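Bin picking build, part 6. Back on the arm after a month of other jobs. – Yurii H.

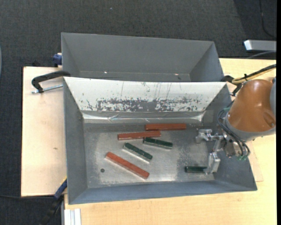 *Two bins, red and green blocks, clamps on the near one.*

**1/** The plan hasn't changed. Pick from the near bin, drop in the far one, then run it back the other way. Red and green only for now.

**2/** I clamped the near bin because it kept creeping. Every time a finger touched a wall, the bin moved a few millimeters and my floor height was wrong for the next pick.

**3/** The bins came secondhand from Gestwood when they cleared out their store room. I paid 40 for the pair. The paint on one wall is pretty chewed up, but the floor is flat enough to work with.

**4/** Log so far: 562 picks, all at slow speed. Most of the misses are blocks lying close to a wall. The fingers come down at an angle there and push the block instead of closing on it.

**5/** Yurii Vasylenko (yes, two Yuriis in one workshop) rewrote the approach move in May. It now backs off from the wall first and comes in straight. Better, but it still fails when two blocks touch end to end.

**6/** The cable is next. I want it tied down along the upper link with more slack at the wrist. I have a bag of clips from Kollár that should fit.

**7/** Somebody asked about the unpainted ends on the blocks. I cut them after painting and left them that way. The color check only looks at the long sides.

**8/** Target is 2000 picks before I touch the speed setting. At the current pace that's nearly two more weeks of evenings.

**9/** Code is still in the Gresside folder on the shared drive. The old version is in there too – don't run that one, the bin heights are wrong.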